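Giving away my clothes, slowly

May 19, 2026

When I moved from Fukcombe to Prurnetgate in February, I paid a man with a van to carry all my things up to the third floor. He carried eleven boxes of clothes. I have one body. He did not say anything, but I saw how he looked at the last two boxes, and I decided that evening to give most of it away.

That was the plan. Now it is May and I am still doing it, so I want to write down how it goes, maybe for other people who are slow with such things.

My friend Joelle Jaber did the same two years ago and she finished in one weekend. Her method is to take everything out, put it in a mountain, and keep only what she would buy again today. I tried this. After one hour I was sitting on the floor reading the washing instructions of a sweater my aunt gave me when I was a student, and I put the whole mountain back in the boxes. I think her method is good for people who decide quickly. I need 30 minutes to choose a yogurt.

So I made my own rule. Every evening after dinner I take out 3 pieces, and I am not allowed to go to bed before each one has a place: closet, charity bag, or rag bag. Most evenings it takes only a few minutes. Some evenings I am angry with myself for making the rule.

The easy things went first. Office shirts from a job I left, pants that stopped closing, a raincoat that lets the rain in. I also found 47 socks, and I am sorry to report that this is an odd number in both meanings. 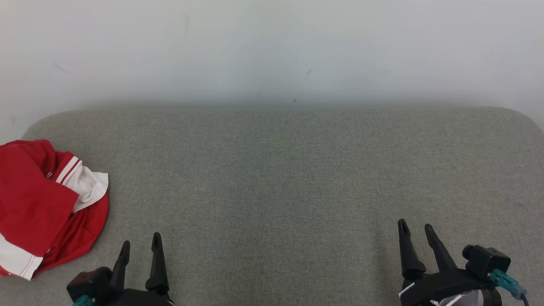 The red one. Still no decision.

The difficult things are different from what I expected. I thought it would be the expensive ones. I have a wool coat from Leka, a small shop in my old town that is closed now, and I paid too much money for it. I gave it away in half a minute, because it was never warm and I never liked the buttons. But a cheap T-shirt from a summer job stayed on the chair for nine evenings, against my own rule. I was washing dishes in that job and I was very happy, and I don't have one photograph from it.

Joelle told me to take a picture of such things and then let them go. I tried it with a scarf and it helped a little. But I noticed that I never look at the picture, so perhaps I did not need the scarf either.

Some practical notes. The charity shop on Kimell Street takes clothes only in the morning, and they want them washed and folded. They do not take shoes without laces. The container behind the supermarket takes everything, but it is often full, and please do not leave the bag on the ground next to it when it rains. For rags, cut off the buttons and zippers before you put them in the bag. I did it after, and it was an unpleasant hour.

I also stopped buying. In the first weeks I gave away a blouse and bought a blouse, which my mother found very funny on the phone. Now I write down what I want and wait 40 days. Until today the list has a belt and a green cardigan. The belt I still want.

There are four boxes left. One of them is only winter things, and I will not open it before the fall.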